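Workshop notebook, Brenley room, handheld gripper bench
Entry for May, afternoon session. Written by R. Bălan, read over by A. Kwofie.

Subject: right gripper failing to release after a firm close. Session stopped at 14:10.

The fault was first noted by Ayuba Kwofie during the tidying task. The right gripper closed as it should, but when the trigger was let go the fingers stayed shut and had to be eased apart by hand. It happened again on the next attempt. On the third occasion the fingers sprang open without warning while Ayuba had a thumb beside the jaw. The thumb was nipped, the skin was not broken, and the matter has been entered in the accident book as a minor injury.

The pair in use was the Laitinen set, fitted with the new return springs in the spring service. The left gripper has given no trouble. Both were checked before the session and both passed, but the check only asks for an empty close and open. No load is applied, so a fault of this kind would not be found by it. This is a weakness in our own procedure and should be recorded as such.

Checks made after the stop:

Trigger travel, right: full, no roughness felt.
Finger slide, right, empty: free over 11 cycles.
Finger slide, right, closed hard on a foam block: stuck on 5 of 33 cycles.
Finger slide, left, closed hard on the same block: free on all 33.
Cable to the right gripper: no damage found. Moving it during the test made no difference.
Screws on the jaw carrier, right: 2 found loose, one by a full turn.

The loose screws are the likely cause. With the carrier able to tilt, the slide can bind when the fingers are pressed against something firm, and it lets go suddenly once the load shifts. I would not yet call this proven. Ayuba's view is that the new spring is slightly too weak and that the screws only made it worse. Both explanations fit what we saw, and the foam block test should be repeated after the screws are tightened and before the spring is touched, so that the two are kept apart.

The recordings from the afternoon have been marked as doubtful in Plullevov, with a note against each one. They are not to be passed to the Zosine group until the finger position data for the right side has been looked at. If the slide was sticking, the logged opening may not agree with the trigger, and a robot trained on it would learn the wrong timing for letting go.

Until further notice the right gripper is out of use and carries a red tag. If a gripper sticks, the trigger is to be released, the gripper put down on the mat and a colleague called — fingers are not to be placed between or beside the jaws. The pre-session check will have a loaded close added to it. Rodica Bălan to draft the wording, Ayuba Kwofie to try it on the left gripper first.

Objects for the repeat test need to cover both soft and firm cases, and the foam block alone is not enough. The fault depends on how the load reaches the fingers, and that differs a good deal between a straight squeeze and a downward push. The packet of wet wipes, held in the left jaws, is a fair case of the first, and the plush panda on its side with the right gripper pressing down on it is a fair case of the second. Each is to be tried with each gripper, screws tightened, and the results added under this entry.

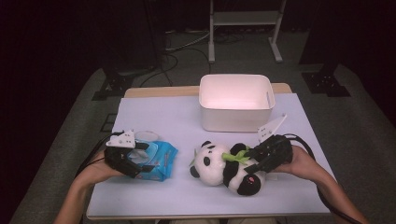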